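Linge de lit : ce que nous reprenons, ce que nous ne reprenons plus

La boutique de prêt de Troltow rouvre après les travaux de peinture, aux mêmes heures qu'avant, de 14 h à 18 h. L'entrée se fait de nouveau par la cour. Le rayon qui a le plus changé est celui du linge de maison, passé au fond, à la place des jouets. Les jouets sont maintenant à l'étage.

L'an dernier, 1 413 pièces de linge sont passées par le comptoir, dans un sens ou dans l'autre. Les draps en forment la plus grosse part, viennent ensuite les taies et les couvertures. Le classement par taille ne suffisait plus. Les draps plats et les draps-housses sont désormais séparés, et chaque pile porte une étiquette cousue avec la largeur du matelas. Si vous dépliez un drap pour le mesurer, laissez-le sur la table, il sera replié le soir.

Pour les dépôts, nous prenons :

Les draps d'une personne et de deux personnes, unis ou imprimés, lavés et repassés ou au moins bien pliés. Les couleurs claires trouvent preneur plus vite, le jaune pâle en particulier, qui va avec presque tout.

Les couvertures et les plaids, y compris ceux qui ont un peu boulochés. Les carreaux partent bien. Les couvertures chauffantes restent refusées, même neuves, même avec la notice.

Les taies à volant, à dentelle ou brodées. Elles étaient boudées il y a quelques années et on nous les demande maintenant au comptoir. Repassez le volant avant le reste de la taie, sur l'envers, fer tiède. Un volant écrasé se rattrape à la vapeur.

Les couettes, à condition qu'elles aient été lavées en grande machine et séchées complètement. Une couette fermée dans un sac alors qu'elle est encore humide au milieu prend une odeur qui ne part plus. Nous en avons jeté 20 cette année pour ce motif.

Nous ne prenons plus les oreillers sans protection, les alèses plastifiées, les matelas en mousse et les coussins dont la fermeture est cassée. La laverie Tikkanen accepte les oreillers en plumes à recoudre, mais il faut appeler avant de passer.

Quelques mots sur le pliage, puisque la question revient à chaque permanence. Un drap-housse se plie en rentrant les coins les uns dans les autres, deux par deux, puis en tiers dans la longueur. Pour les housses de couette, glissez les taies assorties à l'intérieur avant le dernier pli, la parure reste ainsi complète sur l'étagère. Les parures dépareillées vont dans le bac gris sous la fenêtre et sont à moitié prix.

Entretien d'un lit que l'on garde fait dans la journée

Beaucoup d'entre vous ont une chambre qui sert aussi de pièce à vivre, et le lit devient vite l'endroit où tout se pose : la tasse du matin, le livre, le linge qui revient du fil. Une couverture étendue par-dessus le drap règle une bonne partie du problème. Elle se secoue à la fenêtre et passe en machine plus facilement qu'une couette. Le soir, on la replie au pied ou sur une chaise.

Choisissez-la assez large pour recouvrir le matelas des deux côtés. Pour un lit double, la plupart des plaids de canapé sont trop étroits et glissent. Le rayon garde quelques grandes couvertures de la marque Cevirden, en coton, données par un gîte qui fermait. Elles sont lourdes à laver mais tiennent en place.

La couette, elle, peut rester pliée dans la largeur à la tête du lit, contre le bois. On l'aère le matin une demi-heure avant de la plier, fenêtre ouverte, et on évite de poser les oreillers dessus tout de suite.

Pour les gobelets et les tasses, la règle est simple : on les vide avant de les poser sur un lit. Les gobelets isothermes ont l'air stables, ils le sont sur une table. Sur un matelas, un genou posé à côté suffit à les coucher.

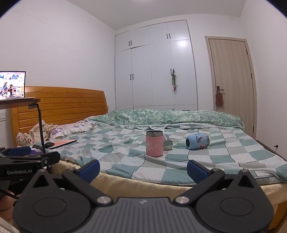

Wondimu Tamiru nous écrit que nous sommes trop indulgents et qu'aucune tasse, vide ou pleine, ne devrait approcher d'une couverture claire. Il dit avoir gardé deux ans une trace de thé sur un plaid à carreaux, passée trois fois au savon de Marseille, et n'en être venu à bout qu'avec un trempage d'une nuit dans l'eau froide et le percarbonate. Il ajoute que le café au lait est pire, à cause du lait, et qu'il faut surtout ne jamais commencer par l'eau chaude.

Sur le dernier point, il a raison : une tache qui contient du lait se rince d'abord à l'eau froide. Pour le percarbonate, l'eau froide agit peu. Comptez plutôt de l'eau à 40 degrés, une fois la tache rincée, et seulement sur du coton blanc ou grand teint. Pas de percarbonate sur la laine ni sur la soie. Pour un imprimé à fleurs, faites un essai dans un coin, côté envers.

Le percarbonate en vrac se trouve à l'épicerie Zilel. Apportez un pot sec avec un couvercle qui ne ferme pas hermétiquement.

L'atelier de reprise des volants et des ourlets recommence en octobre, à 17 h, dans la salle du haut. Deux machines à coudre sont disponibles. Apportez votre fil, le nôtre est surtout noir et blanc. L'inscription se fait au comptoir ou par téléphone.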